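Manutenção da célula das duas caixas

Em janeiro parei a célula por uma manhã inteira, a primeira paragem a sério desde que a montámos na Gunix. Ficam as notas, sobretudo para a Divya Fernandes, que passa a tratar dela.

Comecei pelas caixas. Com o uso, a da frente tinha rodado uns milímetros e o braço passava demasiado perto da parede direita. Desapertei os grampos, encostei as duas caixas pelo rebordo e voltei a apertar, primeiro à esquerda e depois à direita. Convém apertar aos poucos – se um lado fecha todo de uma vez, a caixa foge.

Depois vieram os cabos. O amarelo e o feixe preto dão a volta por cima do braço e precisam de folga para o punho rodar. Refiz a volta e levei o braço à mão, devagar, até aos cantos das duas caixas. No canto de trás da caixa da frente o feixe ainda esticava, por isso dei-lhe mais um pouco.

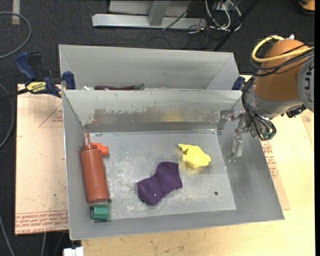
Verificação da garra

Com a garra aberta, vejo se os dois dedos têm jogo nas articulações. Um deles tinha, muito pouco. Apertei o parafuso e marquei-o com caneta para controlar da próxima vez.

A seguir corri 100 ciclos a velocidade reduzida, com objetos misturados, moles e duros. Os tecidos são os mais chatos: se a garra desce um pouco a mais, raspa no fundo. Subi a altura mínima 2 mm e guardei os valores antigos no caderno.

O fundo está riscado e o revestimento da parede de trás já se gastou numa faixa comprida. O Satish Venkataraman quer trocar a caixa. Eu deixava ficar até à próxima paragem.

Falta rever os apertos da base do braço e etiquetar os cabos do lado do quadro.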